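Last updated Tue 24 December

# Oltard Office Fruit: Frequently Asked Questions

These are the questions we get most from offices, labs, schools and shops that take our fruit deliveries. If yours isn't covered, reply to any delivery email and it will reach the front desk at our Campbell depot.

## Ordering

### What sizes do you offer?

The small crate holds 50 pieces and the large crate holds 100. A bunch of grapes counts as 4 pieces, and a punnet of berries counts as 2. Bananas are counted singly, even when they arrive attached to each other.

Most customers start with the small crate and move up if it's empty before midweek. If you run out on the first day, that usually means people are taking fruit home, and a bigger crate may not fix it.

### What does it cost?

A large crate once a week is $449 a month. The small crate is $245. Delivery is included inside the Campbell zone. Outside it we add a flat fee that you'll see before you confirm.

There is no sign-up fee. We don't charge a deposit on crates, but we do bill for them if they go missing for more than a month.

### Can I pick what goes in the crate?

Partly. Each crate is built from what came in that morning, so we can't promise a particular variety. You can set up to 4 exclusions (no kiwi, for example), and you can ask for a heavier share of one fruit. "Mostly bananas" is by far the most common request. "No bananas" comes second.

Please don't use exclusions for allergies. All the fruit is handled on the same packing line. See the allergy question below.

### Where does the fruit come from?

Apples and pears come from the Prumetti orchard from late summer until the cold store is empty, which in most years is early spring. Citrus, bananas and grapes come through a wholesaler and are imported for much of the year. The slip in each crate lists the country or state of origin for every item. If the slip is missing, write to us and we'll send a copy.

### Can I pause or cancel?

Yes. Pauses need to reach us by noon two working days before your delivery. You can pause for as long as you like. Cancellations take effect at the end of the month you've paid for. There's no form to fill in, and an email with your account name is enough.

## Delivery

### When will it arrive?

Between 6:30 and 10 a.m. on your delivery day. We can't give an exact time because the route changes with the number of stops. If your building doesn't open until later, tell us where the driver can leave the crate. It needs to be dry, out of direct sun and above freezing.

### What happens around the holidays?

There are no deliveries on December 25 or January 1. If your regular day falls on one of those, we'll credit you for that week automatically. You don't need to pause.

Thanksgiving week in November works differently. We deliver early that week, and all routes are finished by Wednesday. Many offices cut down to a small crate for it.

### The driver left the crate in the wrong place. Who do I tell?

Reply to the delivery email the same day. We'll call the driver. If the fruit sat outside in a frost or in the heat, don't put it out. Send a note and we'll replace it on the next run.

### Do you carry crates upstairs?

To the second floor, yes. Higher than that, only if there's an elevator. A full large crate is heavy and awkward on a narrow staircase, and our drivers work alone.

## Setting fruit out

### Where should we put it?

Somewhere people pass by on the way to something else. A kitchen counter is the usual choice. The end of a shared desk or a table near the work area often empties faster, as people don't have to make a trip. Keep it away from radiators, sunny windows, and the top of a refrigerator or printer, all of which give off enough warmth to ripen a pear overnight.

Use something shallow and open. Fruit stacked deep bruises at the bottom, and the bottom layer is the one people don't check. Woven baskets work well because air gets through the sides. Solid bowls are fine if you turn the fruit every day or so.
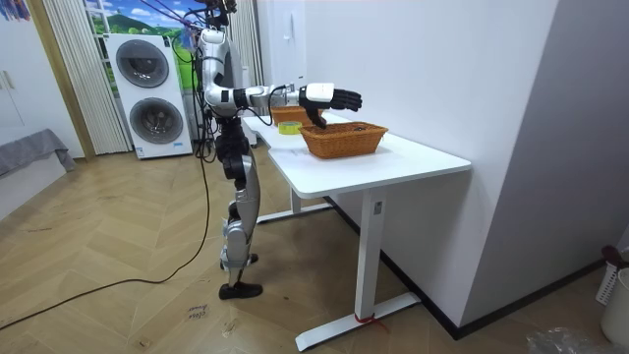
Mélanie Després wrote to us that her office moved its fruit from the kitchen to the end of a work table and got through the crate a day sooner, but that they then needed a second trash can close by for peels. We'd second the trash can. A small one with a lid, emptied daily, will do it.

### Should everything go out at once?

No. Put out what people will eat that day and the next, and leave the rest in the crate somewhere cool. Top up in the morning. A half-full basket of good fruit gets eaten more quickly than a heaped one with a soft peach on top.

### Which fruits should be kept apart?

Bananas, apples, pears, peaches and avocados give off ethylene, a gas that speeds ripening in whatever sits near them. If you only have room for one separation, keep the bananas on their own. Grapes and berries should stay cold until they're going out. Citrus isn't fussy.

If you have hard pears or kiwis that need to ripen, put them in a paper bag with a banana and fold the top over. Check them daily.

### Should we label the containers?

It helps in any place where food and supplies share a surface. Without a label, an empty fruit basket starts collecting pens, chargers and mail. One plain word is enough, either on a card or written on the surface if it's one that wipes clean. Test the marker in a corner first. Some dry-erase inks stain a matte top if they're left on for a few weeks.

If you also put out snacks, give them their own container and label. Crumbs and wrappers in with the fruit will put people off both.

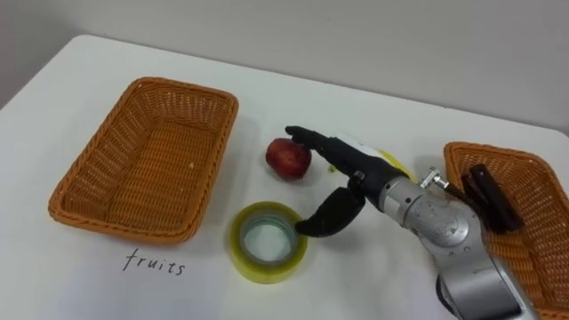
*A woven basket with its label written on the table.*

### Do we need to wash the fruit?

Yes. We don't wash it before packing, since damp fruit spoils in the crate. Rinse it under cold running water and dry it before you put it out, or place a note by the basket asking people to rinse their own. Don't use dish soap. Berries should be rinsed just before they're eaten.

### How do we keep fruit flies down?

Most of the problem is overripe fruit and old peels. Take out anything split or leaking as soon as you see it, empty the trash every evening, and wipe up juice. In warm months put the bananas' cut ends in a little plastic wrap, or rinse the bunch when it arrives.

If the flies are already there, set out a small cup of cider vinegar with one drop of dish soap. Change it every couple of days. Check the sink drain as well, as they breed there too.

### How do I clean the basket?

Shake out the crumbs and stem bits once a week. Plastic weave can be washed in warm soapy water with a soft brush and left upside down to drain. Natural wicker should be wiped with a damp cloth and dried quickly, or it will go moldy in the joints. Lining it with a paper towel saves some of this work.

## Problems

### Some of the fruit was bruised. What can you do?

Take a photo before you throw anything out and send it with your account name. If it's more than a few pieces, we'll credit you. Marks on the skin of apples and oranges don't count as damage unless the flesh underneath is soft.

### Someone here has a fruit allergy. Is the crate safe?

We can't say that it is. Kiwis, peaches, mangoes and other common allergens go through the same packing area and the same crates. Anyone with a serious allergy should not eat from the crate, and you may want to pick a spot for the fruit that isn't next to where that person works or eats.

### What about leftovers?

Soft bananas freeze well once peeled. Apples past their best can be cored and cooked down in a microwave with a spoonful of water. Some customers put whatever is left on the last day of the week in a box by the door for people to take home. Please don't send uneaten fruit back in the crate. We have to throw it out at our end, and it makes the crates sticky.

### How do crates get returned?

Leave the empty one where the new one gets dropped off. Folded flat is best. The driver will swap them. If you've moved offices, hang on to the crate and tell us the new address.

### How do I read my Plititz invoice?

Plititz is the billing system we use. The first line is your plan, the second is delivery if it applies, and credits appear at the bottom in parentheses. A credit shows on the invoice after the one you wrote to us about. If a credit you were promised isn't on the next invoice, write to Yolanda Chávez in accounts and include the invoice number.

### Can I change the name on the account?

Yes, but the current account holder has to email us first. If that person has left, send the request from a company address and attach a recent invoice.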